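Good practice for recording with hand-held grippers: writing the house rules for our project

Posted 27/09/2022 by the Stirnside project group

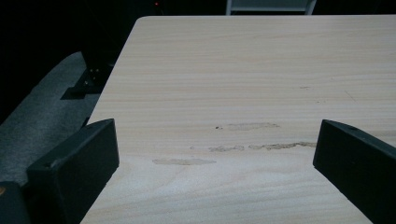

Figure 1. Hand-held gripper over one of the marked tabletops, fingers open.

14 shares | 3 comments

1. Why we needed rules

Our project at Stirnside was to collect short recordings of table wiping and tidying with a hand-held gripper, so that another group could train a robot arm on them. We began in February with no written procedure. Each of us held the tool in our own way and started and stopped when it felt right. When we put the first recordings together they did not match, and we could not say which ones were good enough to keep. The rest of the term went on writing a set of rules and checking whether people could follow them.

2. What we looked at first

We read the safety sheet for the workshop and the loan conditions for the gripper, which we have on loan from Trestex. Neither says much about recording. The safety sheet covers trapped fingers, trailing leads and keeping walkways clear. The loan conditions cover charging, cleaning and storage. We kept all of these and added our own rules on top.

3. The rules

The final version has 19 rules. The ones that caused the most discussion are given here with their numbers.

Rule 2. Start every recording with the gripper open and nothing between the fingers. Hold still before moving.

Rule 5. The marks to be wiped must be in view at the start, between or just beyond the finger tips. If they are hidden behind a finger, begin again.

Rule 6. Marks should differ in shape and size. On the table in Figure 1 there are four, all flat and greyish-tan, and one is longer and thinner than the rest. A set of neat matching circles is too easy and teaches the arm very little.

Rule 9. Write down scratches and scuffs that belong to the table. A faint scratch can be taken for dirt by whoever labels the recording later.

Rule 11. Check the floor near the table legs before walking round. Foot plates that stick out are a trip hazard when your eyes are on the tool.

Rule 14. Note the lighting. A dark background is allowed but it has to go in the log.

Rule 17. No faces and no personal papers in view. Delete the recording the same day if this is broken.

4. Testing the rules

We had 1617 recordings by the end. Two of us checked each one against the rules without seeing the other's answers, using the Petridis checklist from our methods module. Where we disagreed we watched it again together. Most disagreements were over Rule 5, as "just beyond" meant different things to each of us. We changed the wording twice and are still not fully happy with it.

Rule 9 was the one people forgot. We moved it to the top of the log sheet, next to the table name, and after that the box was usually filled in.

5. Problems left over

The rules only cover one tool. The Bustura group uses a wider gripper and would need to rewrite Rules 2 and 5. We also have no rule for how hard to press when wiping, and nothing in our recordings measures it. Rule 14 should probably ask for a light meter reading, but we did not have a meter.

The log sheet and the full list of rules are in Appendix A. The checking results are in Appendix B.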